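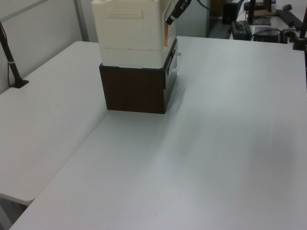 Drorkidden cell, main table with drawer unit and gripper

Search this site Go

Drorkidden Cell: Frequently Asked Questions on Setup and Care

33 shares 8 comments

This page answers the questions most often sent to the Cell Support Office at Skillness by staff and guest users of the Drorkidden cell. It applies to that cell only. Users of the Brinon cell should follow the separate instructions kept there, as the mounting heights and the controller are different.

Who may set up or adjust the cell?

Any user who has completed the cell induction may carry out the start-of-session checks, wipe the table and change the items on it. Changes to the mounting poles, the clamps, the wrist cable or the gripper are reserved for signed-off users. Requests for sign-off go to Guadalupe Lozano and are normally handled within three working days.

What must be done before the arm is powered on?

Walk around both table sections and look at the seam between them. The two surfaces must be level with each other to the touch. If one edge stands higher, stop and report it, as objects pushed across the seam will catch.

Check that every clamp is tight by hand. Do not use a wrench on the pole clamps; the table edge can be crushed by overtightening. Confirm that the emergency stop is within reach of the person at the desk and that it has been released from any earlier use.

Then start the controller, wait for the ready message, and run the homing program at reduced speed. The arm should be watched throughout this first movement.

Where should the drawer unit be placed?

The drawer unit goes near the far side of the main table, raised on the brown box. The box sets the height for which the drawer routines were taught, so the unit should not be placed directly on the table or on a substitute. Align the box with the pencil marks first, then set the drawers on it and check that they do not rock.

Leave space beside the unit for the gripper to come down. The approach to the drawers is made at a slant, and the wrist needs more room than the fingers alone would suggest.

The drawer unit was moved during cleaning. Does the position have to be taught again?

Usually it does not. Return the box to its marks and run the position check at the slowest speed, with the drawers closed. If the fingers stop clear of the drawer front by the distance shown on the setup card, work may continue. If they do not, ask a signed-off user to reteach the approach point. Please do not correct the error by shifting the box off its marks – the next user will have no means of knowing that this was done.

How should the wrist cable be routed?

The cable must follow the arm upward with enough slack for the wrist to turn through its full working range. Slack that hangs below the gripper housing is too much. After any change to the cable, move the wrist slowly to both ends of its range and watch the cable at each end. A cable that pulls straight at any point must be rerouted before a program is run.

Cable ties are to be closed by hand and trimmed flush. Adhesive tape is permitted for the rest of a session only.

How is the gripper inspected?

Bring the arm to the inspection pose over the table, open the gripper, and switch the cell to manual mode. Look at the two finger pads from the front. They should hang parallel, and their tips should be at the same height. Check the screws in the linkages on both sides for any that have backed out. Wipe the pads with a dry, lint-free cloth. Solvent is not to be used on the pads.

Next, close the gripper on the gauge block from the desk drawer and open it again. Repeat this three times. The block should be held squarely each time, without tilting.

A full inspection is due every 3,000 grip cycles, or every January if that number has not been reached. The cycle count is shown on the status page of the controller. Enter it in the log each time, including when no fault is found.

Can the inspection be done with the tray still on the table?

Yes, provided that the tray has been emptied and the fingers are stopped above its rim. The arm must not be jogged downward while the tray is below it. Users who need to lower the fingers to table height should take the tray off by hand first, with the cell in manual mode.

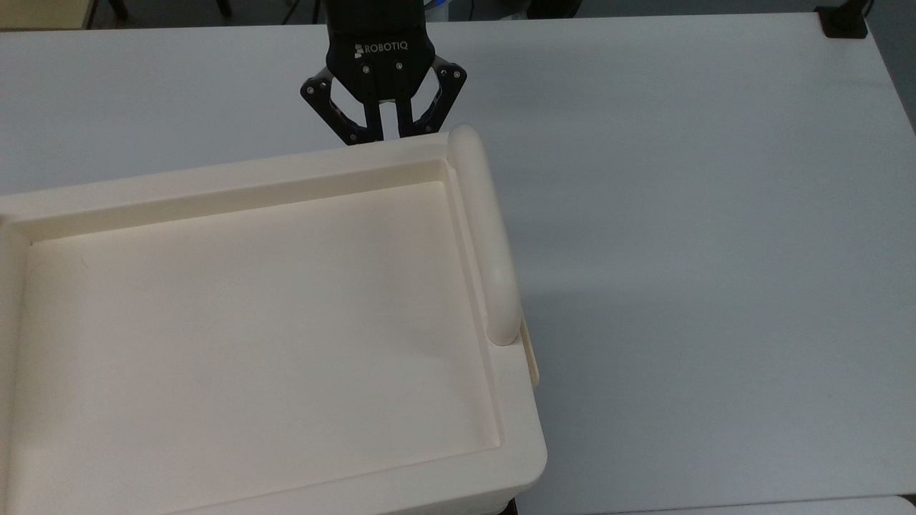 Guadalupe Lozano has asked that one point be added to this answer: users should write down the height at which they stopped the arm, as two of the reports she received this year gave a finger fault without a height, and she could not repeat either of them.

How is the tray positioned for handling work?

Set the tray flat on the main table and press lightly on each corner. A tray that rocks should be lifted, and the table beneath it wiped. The handle must remain clear of the gripper's path. When the program calls for the gripper to reach over the far rim, check the rim height against the setup card, because the trays from the Cervantes stock are deeper than the older ones and the two kinds are easily mixed up.

What should be done if the gripper touches the tray rim?

Press the emergency stop if the arm is still moving. Do not pull the fingers free by force. Once the cell is in manual mode, raise the arm in small steps until the fingers are clear, then inspect the pads and linkages as described earlier on this page. Light contact with no visible mark requires a log entry only. Any bent plate, loose screw or torn pad puts the gripper out of service until it has been looked at by Estrella Maldonado or Zuzanna Laskowska.

How is the table cleaned?

Use a damp cloth and plain water, working away from the seam. Dry the surface before the arm is powered on. Wipe under the tray and around the pole bases at the end of each week of use. Position marks should be redrawn when they become faint, using the template and a soft pencil.

A mounting pole appears to lean. Is this a fault?

It may be the intended position. Compare the pole with the angle recorded on the setup card for that session. If it agrees, leave it alone. If it does not, or if the base plate can be moved by hand, the session should be paused and the support office informed.

What must be in the log?

Record your name, the cycle count, the program used, and anything moved, replaced or found loose. Entries such as "all fine" are returned to the user for completion.

Whom should I contact?

Faults and urgent matters: Karla Jaramillo, Cell Support Office. Sign-off and training: Guadalupe Lozano. Replacement pads and gauge blocks: Bok-nam Min, who requires the current cycle count with every request.

Page last reviewed August 2025

Share this page 33
Comments (8)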